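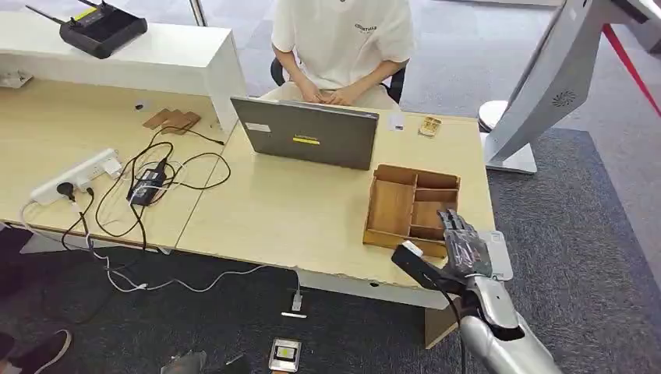
# Trellon arm and hand for desk tidying: is it ready for the office?

I have now spent several weeks with the Trellon arm and its jointed-finger hand, and people in our office keep asking me if they can stop cleaning their desks. They can not stop yet. But I was less disappointed than I expected, so I want to write down in which points the machine is good and in which it is still a beginner.

We are a small repair shop for electronic equipment, with an office in front. Every evening there is the same work: the pens go into the organizer, the cards go back into the holder, and the cables must be separated and rolled up. It is boring work, and I thought it would be a fair test. A factory demonstration with one box in always the same position does not tell me much.

## Putting things into the organizer

We used a wooden organizer without a lid, with one long section and some smaller ones. For the arm, the long section is the easy part. In our test I gave it 300 single tasks of the type "take this object from the desk and put it in the long section", and it finished the most of them without help. Pens, markers and a small screwdriver were no problem.

The small sections are another story. The fingers are thick compared with a human finger, and the dividers are thin. The hand comes down carefully, touches a divider, goes up again and tries a second time. Sometimes it tries so long that my colleague Flurina Zaugg, who can work with the laptop open directly across the desk, puts the object in by herself. I do not blame her. A flat card on the desktop is the hardest thing of all. A person slides it to the edge and takes it there. The arm tried to pinch it from above, and with this method it succeeded only 10 times in the whole test.

What I liked is how gentle it is. It did not break one divider, and it stops when somebody reaches over the table. I felt safe to sit near it.

## Cables

I must be strict in this chapter. On the second part of our desk we have a power strip, a power adapter and a big tangle of black cords, with some of them hanging over the front edge. For the arm this is close to impossible. It can take one loop and lift it, and then the complete tangle comes with it. It does not understand which cord belongs to which plug — and I admit that I also need a minute for this.

Pulling a plug out of a socket we tried only with the power switched off. It worked when the power strip was held by a second person. If you need a second person, you can also pull the plug yourself.

Cables that have fallen on the carpet are a little easier, when they lie alone and straight. A thin white one on the dark carpet was picked up many times. A bunch of thin black ones was not.

## Build of the hand

The hand feels solid. The segments are dark gray and smooth, and the joints are held by metal bolts that you can see from outside, which I find practical for service. The thumb is large and round. Ours has a pale scuff near the tip and a few fine scratches, so the surface does take marks, but I did not notice any effect on the grip. I would wish for a narrower fingertip as an accessory. For cards it would change a lot.
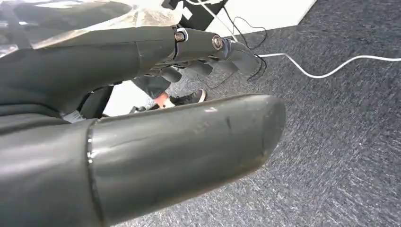 **Can it work through the evening without somebody watching?**

I would not allow it at the moment. When it drops an object it often continues with the next step as if the object was still in the hand, so a person should be in the room to stop it and start the task again.

## Time and effort

My colleague Rupert Nägeli did the setup and needed an afternoon. The teaching of new objects is simple, but slow. You show the object, correct the grip, and repeat. After a change of the desk position we had to do a part of it again, and this was not written clearly in the manual.

For clearing one desk, a person in our office is much faster. The arm is useful only if its time costs you nothing, for example during lunch when somebody sits there anyway.

## Would I buy it?

For an office, no. For the bench in the back, where the same parts go in the same trays all day, I would think about it seriously, and Rupert wants to move it there on Thursday. I give it three stars of five: four for sorting, one for cables. I will add a note to this review if the bench changes my opinion.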